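Masking tape is a pressure-sensitive tape made of thin paper with a weak adhesive, so that it can be pulled off without leaving a residue. Painter's tape is one type, often colored blue. 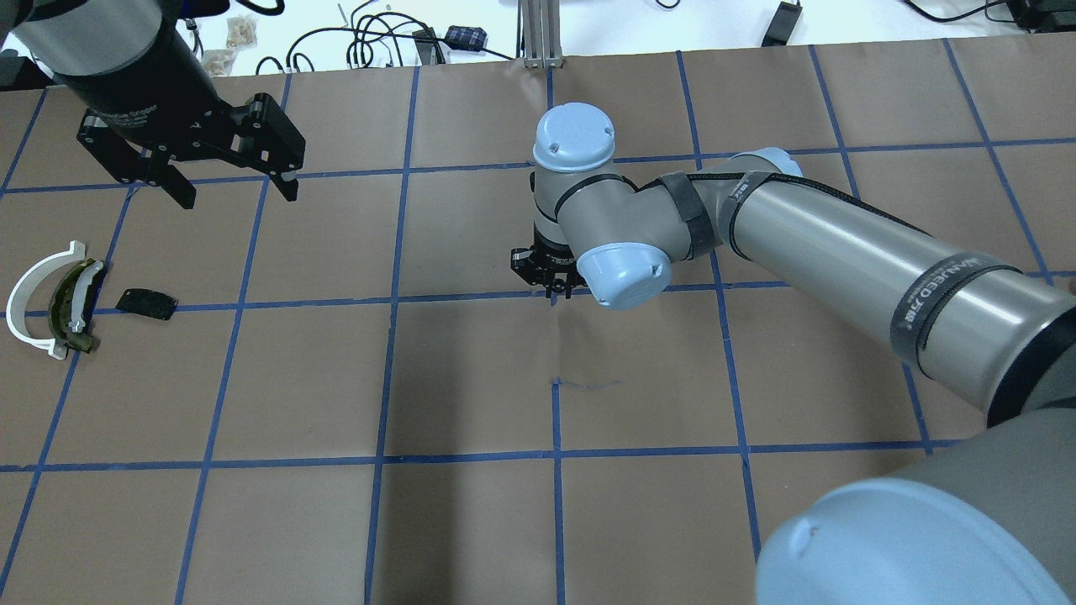
Most rolls are sold by width. The paper is creped — given tiny folds — to let it stretch around curves. Ordinary grades soften above 100 °C.
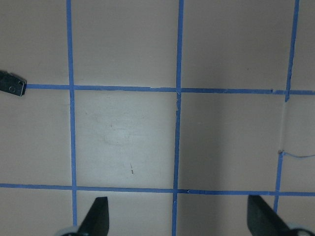 Besides painting, the tape is used for labels, floor markings and temporary layouts. Old tape tends to tear and should be stored in a cool place.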